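**Hand-held grippers: how often are you changing the yellow fingers?**

**Clokedar** wrote:

We run pairs of hand-held grippers on laundry, mostly cotton and thin knits. The maintenance sheet I inherited says to swap the fingers every 900 grasps. At that rate I'd be on first-name terms with the supplier. I've got one set past 3,000 and it still picks up a sheet.

What I can't settle is the resting gap. Ours drift apart, and I suspect the side arms before the fingers. A ribbed or striped fabric shows it up nicely, as you want the bundle to sit square between the two tips.

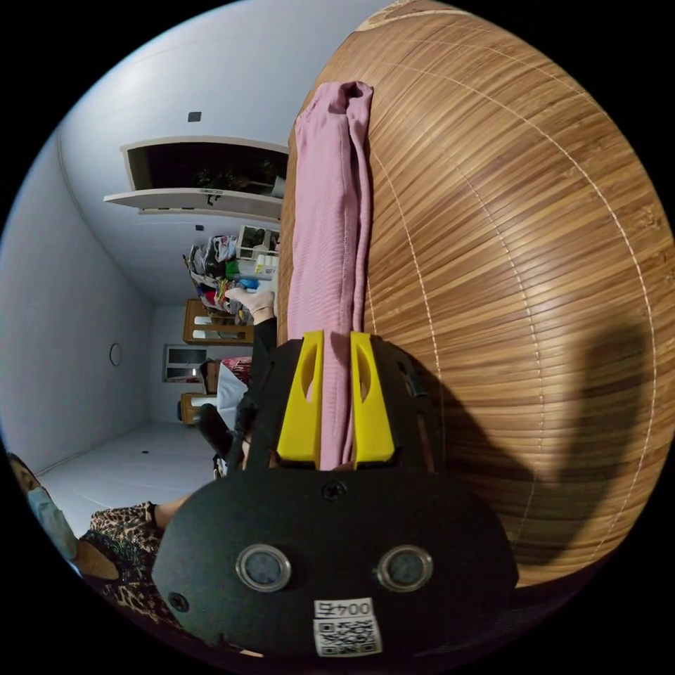

*Pink cloth held between both fingers, bamboo mat behind.*

I set the gap with feeler gauges, then check it on cloth. Is that mad?

---

**flina_bench** wrote:

Not mad, but slow. Fold a scrap of pillowcase in four, close on it, tug. If it slides out, do the gap. If it doesn't, put the kettle on.

900 sounds like a figure somebody typed because the box on the form wouldn't accept a blank.

---

**Pastville Spares** wrote:

I'll defend the sheet a bit. The fingers don't fail all at once, they go soft round the cut-out. You won't see it on a thick seam. You'll see it on a single layer lying flat, where the tips have to gather the stuff up before there's anything to hold. I change ours at 3,244, which is what the counter said when the first pair annoyed me enough.

Also, wipe the two round fittings on the black plate while you're there. Dry cloth. I've seen people go at them with kitchen spray.

---

**Clokedar** wrote:

Dry cloth it is. I shall say nothing about what was under our sink.

The flat layer is a fair test, so this is the sort of pinch I mean. Label 0045 is the one I was moaning about. 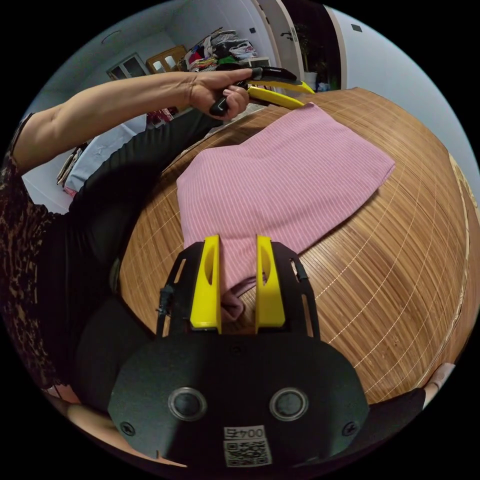

*0045 with a small bunch of the pinstripe lifted off the mat.*

My complaint is that it takes too big a bite. With the gap right I'd expect a neater fold than that.

---

**flina_bench** wrote:

Looks all right to me? You've got cloth in it. I've had whole afternoons with less.

---

**Bélanger** wrote:

Disagree with both of you, sorry. The gap is the last thing to touch. Order I'd do it in:

1. Cable. Unplug, look at the connector, plug back in.
2. Side arm screws. Snug, then stop. It's plastic you're screwing towards, whatever the driver thinks.
3. Swap the left and right fingers over. If the fault moves with the finger, bin the finger.
4. *Then* the gap.

People start at 4 as it's the only one with a nice tool.

---

**Pastville Spares** wrote:

Swapping them over only works if your fingers aren't handed. Ours are. Ask me how I found out -- or don't, it was an expensive Friday.

---

**Bélanger** wrote:

Fine, swap the pair with another gripper's pair, then. Same idea, fewer tears.

---

**Clokedar** wrote:

Did the screws. One on the side arm took a good quarter turn, so a point to Bélanger, and I've put the gauges back in the drawer where they can feel sorry for themselves.
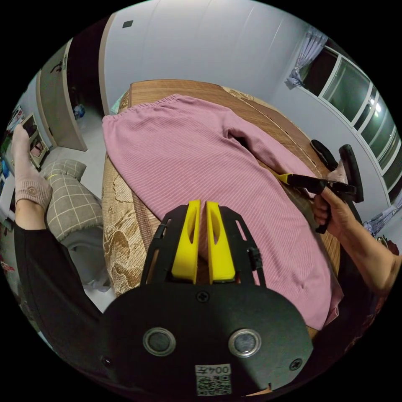
Matching the two grippers is my next headache. A pair is only as good as its worse half, and if one closes early the cloth skews. Trousers are what I'd check it on: laid out on the mat with the waistband along the far edge, the diagonal stripes give you something to sight along when a yellow tip pinches near the leg at a fold. If the stripes kink on one side, that's the gripper to open up. I'm going to try some 50 grasps on each and write down the ones that kink.

---

**flina_bench** wrote:

Fifty each, with a pencil. You've become the sheet.

---

**Pastville Spares** wrote:

Put the screws on your list as well, and a dab of paint across each head so you can see if it's moved. Nail varnish does. And post the tally when you've got it, I'd like to know whether mine are any worse.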